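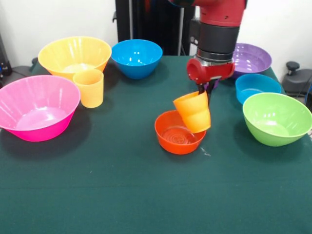
Plastic's the only thing that survives a houseful at our place, reckons a reader from Clakham, and she'd never go back to china. I'm with her! I've been picking up colourful bowls and cups for years (market stalls mostly, plus the odd Gudley clearance bin) and I still can't walk past a good yellow.

Purple is my favourite, big or small, and the orange cups go with everything. 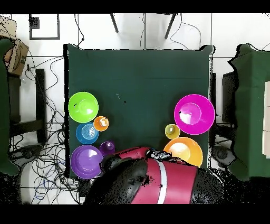
My best haul was in October, 2 bags full from Niltora, and I've still got my eye on a grey jug there.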